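Gemma Carbone did not plan to make soap for a living. She was keeping the books for a furniture importer when her sister gave her a bar from a street market, and she wanted to know why it felt different from the one in her own bathroom.

"I read the label and it had five things on it," she says. "I thought, I can buy five things."

Ornel, the company she runs with Ghassan Tarawneh, now works out of a former print shop in Plollcombe, two doors down from the post office. The shop is in front. The curing racks take up most of the back, and the smell of bay leaf reaches the sidewalk when the door is open.

Tarawneh grew up around laurel soap and does most of the mixing. Carbone handles recipes, orders and what she calls the boring part, meaning labels, insurance and shipping. They met in an evening class on small business accounts and argued about olive oil for most of the first term.

"She wanted the cheap one," he says. "I still have the email."

The argument was about pomace oil, which is pressed from what is left after the first oil has been taken. It traces faster than virgin oil, so the batter thickens sooner in the pot. It also costs a good deal less. Tarawneh thought it made a duller bar. They made one of each, cured them for the same length of time and gave them to friends without saying which was which. The friends split down the middle.

"So we use both," Carbone says. "It depends on the bar."

Every recipe begins with the oil. Each one needs a known quantity of lye to turn it into soap, and the figure is different for olive, coconut and laurel. Too much lye makes a harsh bar. Too little leaves it greasy, and it can go rancid in the box.
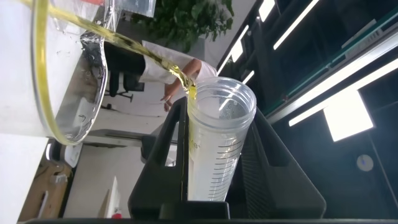 Yellow-green oil going into a graduated cylinder.

Carbone weighs her oils for production and tells beginners to do the same. "Cooking is forgiving," she says. "You can throw a handful of something in a soup. I tell people to leave that habit at the door."

The first year was hard. A batch of 60 bars for a hotel came out with white streaks all the way through, and the hotel sent them back. The two of them grated the lot and sold it as laundry flakes. The flakes did well enough that they are still on the price list.

Their best seller is called Taretti, a plain olive and laurel bar with no added scent. Last year they sold 1,925 of them, most by mail. Tarawneh would like to cure it longer than they do now. Carbone points out that every extra week needs shelf space they do not have.

Color is another matter they disagree on. Customers ask for bright bars, and Ornel sells very few. Carbone has tried madder, annatto and several clays, and keeps notes on how each one fades in a sunny window.
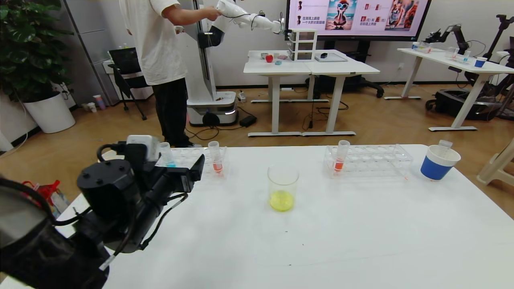 Blue, red-orange and yellow liquids on a white tabletop.

"People pick up the bright one first," she says. "Then they buy the beige one."

In April they plan to start selling a shaving soap, which needs a different kind of lye and a softer mix. Tarawneh has been testing it on himself since the winter. Asked how it is going, he turns his head to show a small cut under the jaw.

"That was the razor," he says.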